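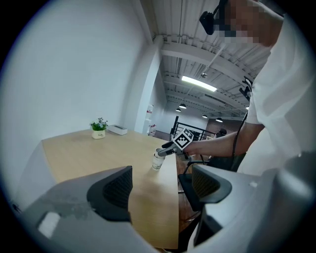

Birkside open day, 4/25/26

We drove out to Birkside in the morning and got there a little after the doors opened. Parking was in the gravel lot behind the Skamlow building, a short walk away. The sign for the entrance is on the wrong side if you come from the highway, so we went past it once and had to turn around.

Sign-in was quick. You get a paper badge and a map of the ground floor. Upstairs was closed until June while the floors are being redone, so this was a one-level visit.

The main room is bigger than I expected from the street. The ceiling has been left open, with the corrugated panels and the steel beams showing and everything painted white. There are long fluorescent lights and some dark pendant lamps farther back. I liked the pendants better. The tables are light wood, and the one where we stopped first had a small potted plant on it with pink flowers, a box of tissues and a couple of white paper cups. One cup has a small gray design on the side.

Filipa Veloso gave the 11:00 tour. She has worked in the building for nearly 30 years, first when it was the Oshima packing hall and then through the two years it stood mostly empty. She pointed out where the loading doors used to be. Two of them have been filled in and you can still find the outline on the outside wall if you go around by the bike racks. The white columns are original. They could not be moved, so the tables are arranged to fit between them.

The groups were too large. Ours had trouble hearing once we got near the back, where the ventilation is loud. Ms. Veloso repeated most of the questions, which helped.

After the tour there was a talk by Ermelinda Teixeira on the renovation. She went through the permits, the roof repairs and the heating, in that order. The heating system is from Sidar and was the biggest single expense after the roof. She said the hardest part was the schedule, as the roof crew and the painters needed the room in the same weeks. There was time for a few questions. Someone asked about noise with the hard ceiling and she said panels are planned but not ordered.

The count at the door was 794 when we left at 2:30. Lunch was soup and rolls, and the rolls ran out early. The restrooms are down the hall to the left of sign-in and are not marked on the map.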